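We got to Brusthorpe a little before ten in the morning, which was early enough to get a parking spot on the grass and late enough that the coffee line was already out the door. The paper mill only opens to visitors once a year, in September, and I'd missed it two years running, so this time I was not taking chances. I even packed sandwiches!

Grorska still makes paper there, by the way. I half expected a museum with ropes and mannequins, but no, it's a working place, and it smells like it (wet cotton, a bit of glue, something like an old swimming pool). They let you in groups of 20, and you get a sticker with your group color. Mine was orange and stayed on my coat for a week.

The tour starts in the rag room, where the cotton gets sorted and cut. Our guide was a soft-spoken woman who had to shout over the fans, and I missed maybe a third of what she said. What I did catch is that buttons are the enemy. One button can wreck a whole batch, so everything goes over a magnet and then past two people with very good eyes. There was a jar of rescued buttons on the windowsill and I wanted it badly.

Next came the beater, a big oval tub with a roller going around in it, and it turns the rags into something like thin oatmeal. They have a name for theirs, Flakik, painted on the side in green letters. It's been running since before most of the crew were born and it shakes the floor so hard you feel it in your teeth. A kid in front of me put both hands flat on the wall and just grinned.

Then the vats, my favorite part by a mile. The man at the vat dips the mold, lifts it, gives it a shake forward and a shake sideways, and there's your sheet. It takes him a few seconds. I got to try it, and mine came out thick on one end and nearly see-through on the other. They let me keep it anyway. It dried wavy and I love it.

After that we went upstairs to the office and the sample room, where they keep the old order books and the records of every paper they've made. It's up to 3490 recipes now, if you count all the tints. Much quieter up there, and warm, and I could have stayed all afternoon.

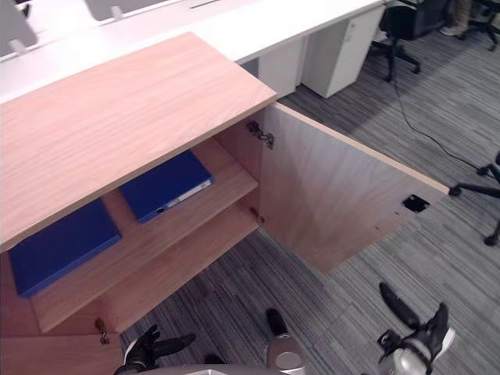 Hodoroagă wrote to me after I posted the first half of this and said I should have asked about the blues, because the old blue tints faded badly and the mill spent years getting one that holds. I wish I'd known that! I did buy a pack of the pale blue in the shop, so I guess I'll find out in my own time.

The shop is at the bottom of the back stairs and it's dangerous. A pack of 49 sheets of seconds (slightly off, a speck here and there) is a really good deal, and I came out with two of those plus some envelopes I have no use for.

We ate the sandwiches by the mill race, watching the ducks go under the footbridge. If you go next year, wear flat shoes, because the floor by the vats is slick, and skip the card-making table if the line is long. Parking was free, and the restrooms are across the yard, behind the boiler house.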